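Why I Gave Up on the Smart House

My neighbor Bohdan Hrynyshyn has 12 apps on his phone just for his house. One for the thermostat, one for the porch light, one for the garage, and I think one of them only tells him when the other ones need an update. He loves it! I went down that road too for a while, and this October I got off it.

The thing that did me in was the kitchen light. It used to be a switch. You walked in, you hit it, you made toast. Then I put in one of those Vondgate bulbs (on sale, I'm weak) and suddenly my mother-in-law couldn't turn on a light in my house without calling me at work. She's a sharp woman who ran a bakery for years. She shouldn't need a password for toast.

And I paid 166 dollars for the starter kit, which still bugs me. You could buy an awful lot of plain old bulbs for that, plus a decent lamp. 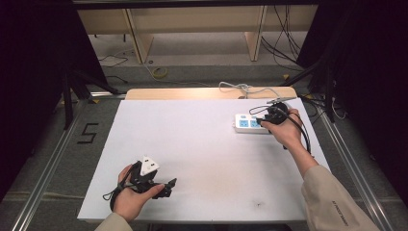 I'm not against gadgets, by the way. I'd fight anyone who came for my dishwasher. But I want a thing in my house to do its job when a tired person pokes it, and keep doing it when the company that made it gets bored and shuts down the servers. That happened to my brother's doorbell after 4 years. Perfectly good doorbell, and now it's a plastic lump by his door.

Bohdan says I'm turning into my dad. Maybe so, but Dad could always find the light switch in the dark, and last week Bohdan was standing in his own driveway waiting for the garage to finish updating.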